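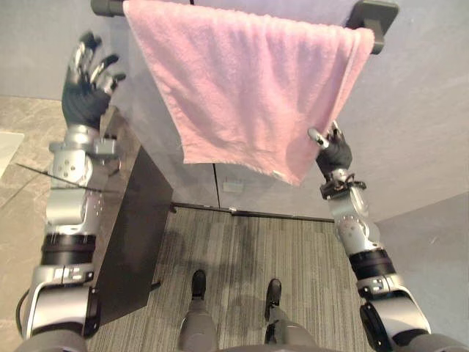 Textiles in the Home, Handout 4: Looped Fabrics

Terry cloth is woven from two sets of warp threads. The ground warp is held tight and makes the base of the cloth. The pile warp is kept slack, so that when the weft is pushed forward the spare thread stands up in loops on both faces.

Loops give the cloth more surface to take up water. Longer loops hold more but snag easily and dry slowly. Velour has its loops sheared on one side - it feels softer but soaks up less.

Weight is given in grams per square metre. The Sestley sample in your folder is 261, the Gavard sample 134. Handle both before the practical and note which one you would choose for a kitchen.

Washing: new towels often shed lint in the first few washes. Fabric softener coats the loops, so leave it out. Dry at full width over a rail, and trim pulled loops with scissors.

Reading for next time: Procházka, chapter 2, on dyeing cotton. Skip the part on printed cloth - we come to that in the spring.

Bring a ruler and your absorbency sheet.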